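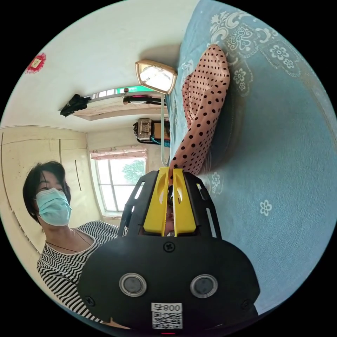 My upstairs office used to be where video calls went to die. The router sits in the front hall, right where the Fultel technician left it, and there are two brick walls and a staircase between it and my desk. I tried a plug-in repeater, then a second plug-in repeater (don't), and finally did what I should have done at the start: I ran one proper network cable up through the house and hung a cheap access point on the end of it. If you can drill a hole and follow a color chart, you can do this in an afternoon!

## What I used

- A 40-meter reel of solid copper Cat 6 cable
- Two keystone jacks and two surface boxes
- A Forner access point, the basic ceiling one with the single LAN port
- The power injector that came with it
- A punch-down tool, a long drill bit and a cheap cable tester
- Cable clips, lots of them

Please check the reel says solid copper. The bargain stuff is often copper-coated aluminum, and it's miserable to terminate and worse at carrying power to the access point.

## Plan the route first

I walked mine with a ball of string. Hall, up inside the coat closet, through the ceiling, along the landing baseboard, into the office. String bends around corners the way cable does, so when you pull it down and measure it you get a number you can trust. Add a couple of meters at each end. You'll want it.

Keep away from power wiring where you can. If you have to cross it, cross at a right angle and carry on. And before you drill anything, find out what's behind it. I went over the closet ceiling twice with a stud finder and still drilled the first few centimeters by hand, very slowly, with the power off.

## Pull, then clip

Feed the cable from the top down and let gravity help. Tape the end to something stiff (I used a piece of old curtain wire) and have somebody below to grab it. No tight bends, no yanking. If it sticks, back it up a little and twist.

Leave the clips until the whole run is in place. I clipped as I went on my first try and ended up half a meter short behind the desk, so out they all came again.

## Terminate both ends

Strip just enough of the jacket to work with, fan out the four pairs, and match them to the colors printed on the jack. There are two schemes, A and B. I went with B. Pick either one and use it at both ends.

Keep the twists in the pairs as close to the contacts as you can manage, push each wire down with the tool, and trim. Then plug in the tester. My first attempt came up with wires 3 and 6 swapped, and redoing it took 10 minutes and some muttering.

## Set up the access point

Plug the injector in near the router: the LAN side goes to a spare router port, the powered side goes to your new cable. Upstairs, a short patch lead from the jack to the access point, and it should light up by itself.

Now the settings:

1. Log in and choose **access point mode** or **bridge mode**. You don't want it handing out its own addresses. The router does that already.
2. Give it the same network name, password and security type as the router. Phones and laptops will then move between the two without asking you.
3. Put it on a different channel. On 2.4 GHz stick to 1, 6 or 11. My router is on 1, so the access point is on 11.
4. Turn the transmit power down to medium. It sounds backward, but on full blast my phone clung to the upstairs signal while I was standing in the kitchen.
5. Update the firmware, change the admin password, and write that password somewhere you'll find it.

Don't forget to pull out any old repeaters. I left one running behind the sofa and spent an evening wondering why the TV kept joining a network called Furby (my own choice of name, years ago, no regrets).

## If it doesn't come up

No lights at all? Swap the two leads on the injector. I had mine backward.

Lights but no internet usually means it's still in router mode, so go back to step 1. If the link only runs at 100 Mbps, one of your pairs isn't making contact, and it's time to get the punch-down tool out again.

Next job is a run out to the garage, which needs outdoor-rated cable and a much longer drill bit than the one I've got.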